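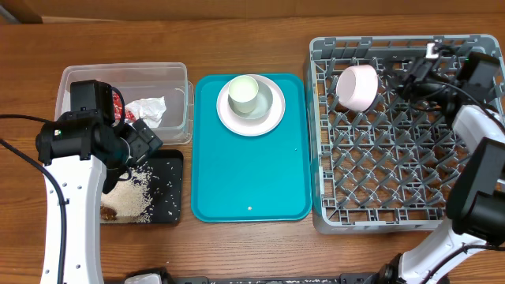 Slide 1. The clearing table: bin, black tray with rice, teal serving tray, gray dish rack.

Good morning, and thank you for coming. My name is Edgars Navickas. I work with the canteen at Hostanum, and I want to speak for 14 minutes on a small subject: what we do with a tray after the person has finished eating.

(Wait until the door is closed. Speak slowly.)

Look first at the rice. It covers the left half of the small tray, and toward the other side there are only single grains. Uncooked rice is what I use for training. It is cheap, it does not smell, and it runs everywhere, so a new colleague learns quickly to keep the hand steady. If you can clear dry rice without losing it on the table, you can clear peas.

Next, the clear bin. I like that it is transparent. There is a crumpled white paper in it, and a small red and white wrapper. With a closed gray bin we found forks at the end of the day. In January we counted 106 forks and spoons that went out with the garbage at our two sites, Hostanum and Gallegos. After we changed to clear bins, the number for the next month was 14.

(Ask the room: who has lost cutlery this way? Let them raise hands.)

The order of work. I teach it like this:
Paper and wrappers go first, into the bin.
Then the food, scraped in one direction, toward yourself.
Then the empty tray goes to the rack.
The big serving tray is last.

Many people want to begin with the big tray, as it takes the most space. I understand this, I did the same for years. But then you carry a large thing while small things are still lying on the table, and your sleeve takes them to the floor.

About the rack. Please do not fill it before the food is scraped. Uriel Villalobos at Gallegos had a good idea, he asks his people to leave one place free in the rack always. I was against it at first. Now we do it also.

(If there is time: the story of the soup at Sadinia. If not, skip.)

Our numbers. On a normal day Gallegos clears 143 trays at lunch. One table with two people is enough for this, if the bin is changed once in the middle.

Questions I expect: who pays for the bins (the kitchen budget), and if it works with hot food (yes, but scrape sooner).

The one-page instruction is on the chair by the exit. Please take one for each kitchen.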